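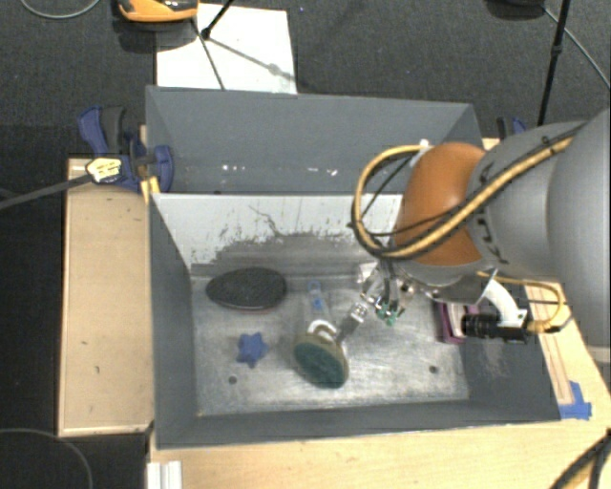

Moorhen_Jan says you should never keep brushes and bits like that together in one tub, they just go manky. Well, that was the reply I got on the Relden board, and it's put me in a flap, so I'm asking over here as well.

I've been sorting out the cupboard under the sink and I've got two grey bins to do it with. Everything I scrub with has ended up in the front one: the washing-up brush with the green head and the see-through handle, a black oval one, and a little blue star thing. The back one I was hoping to save for cloths. Do I really need to split the brushes up? And how do you lot get the bottom of a bin clean once it's all scratched? I've had a go with washing-up liquid and it still looks grubby to me.

Posted in Kitchen and Cleaning, 676 views

tealeaf_cliltlow
I wouldn't lose sleep over it! Mine all live in together and have done for years. What I do is shake them out hard over the sink, then stand them head up in a mug overnight and only put them away in the morning. If yours has a ring on the end of the handle you could hang it on a hook inside the cupboard door and forget the bin altogether (I did this in my old flat in Stornell and it was the best thing in that kitchen). The one I would keep apart is anything you use on the loo or the bins outside, obviously.

For the scratches, bicarb and a splash of water, made into a paste, left on for half an hour and rubbed off with an old cloth. It won't get rid of the scratches but it does lift the grey muck that sits in them. Don't go at it with a wire scourer or you'll only make more.

hapeta_mick
just buy new bins

SudsAndBuds
Bicarb, yes. I'd also put a folded tea towel in the bottom, which hides the scratches and catches the drips, and swap it every Wednesday when the wash goes on. Cloths in the back bin sounds fine, but get them properly dry first. Mine went in damp one October and the smell was unbelievable.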